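Jostlow opens picnic and tableware lending shelf at Tolentino Hall

Brallaseck, 2026-03-27

Jostlow, the household lending service based in Brallaseck, is adding picnic baskets, plates and serving pieces to the things people can borrow from its counter at Tolentino Hall. The new shelf is open to all members from today. Bookings for the summer can be made up to 90 days ahead.

The service already lends tools, folding chairs and sewing machines. Requests for plates and baskets have come in every year, mostly for school fairs, street lunches and birthday parties, and until now members have been sent elsewhere. Many of them ended up buying paper plates for one afternoon.

Each picnic set consists of an open woven basket and a stack of reusable plastic plates in one bright colour. Sets are lent for three days at a time. Members may take a basket without plates, or plates without a basket, and the charge is the same in both cases. Cutlery is not included at this stage. Cups will be added in June if enough have been donated by then.

The baskets were supplied by Nimville, a homeware wholesaler, from stock left over after a change of range. They have low sides, so plates can be lifted in and out easily, and they fit on the shelving already fitted at the hall. They are rectangular and can be stored side by side. Larger hampers with lids were considered and turned down, as they take up too much room on the shelf and are awkward to carry on the bus. 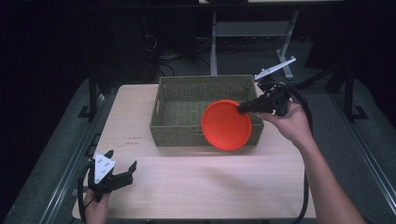 For Nimville, the choice of plates matters more than the choice of basket, and the company said a plate with a raised rim was easier to pick up and pass along a table, and kept gravy and salad dressing off people's laps. It added that woven baskets last well if they are kept out of the rain and are never put away damp.

Borrowers are asked to wash and dry the plates before bringing them back. Baskets should be shaken out and wiped with a cloth, and should not be soaked or left on a radiator. Staff at the counter will check the sets on return. A plate that is scratched through normal use will not be charged for. Lost plates cost £3 each to replace.

Members can borrow up to 20 plates on a single booking. Groups needing more should get in touch with Jostlow well before the date, so that several sets can be put aside together. Plates from different sets may not match in colour.

The yearly membership fee stays at £9 and covers everyone living at the same address. There is no separate deposit for picnic sets. New members need to bring proof of address on their first visit.

Jostlow would also be glad to receive plain plastic plates and open baskets in good condition. They can be handed in at the counter whenever it is open. Glass and china cannot be accepted.

Notes to editors

Jostlow lends household items to members in and near Brallaseck. Opening times and the full list of items are on display at Tolentino Hall. Enquiries about the picnic sets should be made at the counter.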